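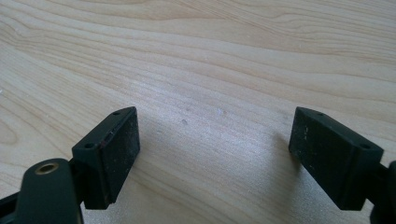

The table has been in the back room since April and I have not written about it yet, so I will do that now while the house is quiet. 2022-12-23 seems as good a day as any for it. Work closed at noon and everyone else is out buying food.

We bought the table from Ginette Deschamps, who was moving out of Kirnuvcombe and into a much smaller place. She wanted 50 for it and would not take more. I had been looking at new ones, and the nearest thing I liked was priced at 1099 without delivery. I drove over the same evening with Troels and we got it into the van with the legs off. One of the bolts was stripped and we lost most of an hour to that.

It is a pale table, lighter than anything else we own. The grain is what I like about it. It runs in long lines and then bends, and in places the lines sit inside each other like the contours on a walking map. In daylight some of the bands are almost white and others closer to tan. I don't know what the wood is. Ginette thought ash, her brother always said something else, and I have stopped asking people.

For the first month I used it bare and worried about it. I put a cloth down for coffee and another cloth down for the laptop, and it got to the point where you couldn't see any table. Then Romana came over with her kids and they did potato printing on it for a whole afternoon, with newspaper that covered maybe half of what it needed to cover. It cleaned up fine with warm water and a bit of dish soap. I took the cloths off after that.

What I do now is simple enough:

- Dust it with a dry cloth, going along the grain.
- Wipe up spills when they happen.
- Oil it twice a year. A thin coat, left for 15 minutes, then rubbed off with an old T-shirt.

The oil is the one part I got wrong. The first time I put on far too much, and the top stayed sticky for days. Paper stuck to it. I had to go over it again with a clean rag and a lot of elbow work. The second time, in the fall, I used about a quarter as much and it was ready to use by the next morning.

I was also told to sand it first. Gangadharan does a lot of woodwork and he was firm on this point, but he had not seen the table yet. When he came by he ran his hand over it and said to leave it alone. So I have left it alone. There is a box of sandpaper in the closet if anybody wants it.

The position took a few tries. It started against the wall, where it looked tidy and collected mail. Now it stands closer to the window with room to walk behind it, and I work there most mornings. The light is better and I can spread things out. I did a jigsaw of nearly 1000 pieces on it in November (it came secondhand and was short a few) and there was still space at one end for lunch.

The chairs don't match. We have two from the old kitchen and a folding one from the garage, and all of them are a little low for it. I would like to fix that next year, probably secondhand again. If you are near Kirnuvcombe and have four plain chairs you want gone, send me a note. I can pick up on weekends - Troels still has the van.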